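Verkia Notes for desktop: FAQ

Why did my notes turn purple after the update?
Purple is the new default. Settings, Appearance, Old Colors puts it back. We miss the beige too.

Is there a limit on notes?
Yes, 2,000 per notebook. Our heaviest user is at 1,842 and has stopped answering our emails.

Does it sync with Flimbridge calendars?
One way only. Flimbridge events show up in Verkia, and your notes stay put.

Can I get back a note I deleted?
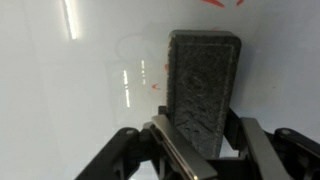

Deleted notes sit in the Trash for two weeks - after that they're gone, and support can't dig them out.

Will there be a phone version?
We said yes in July. We're still saying yes.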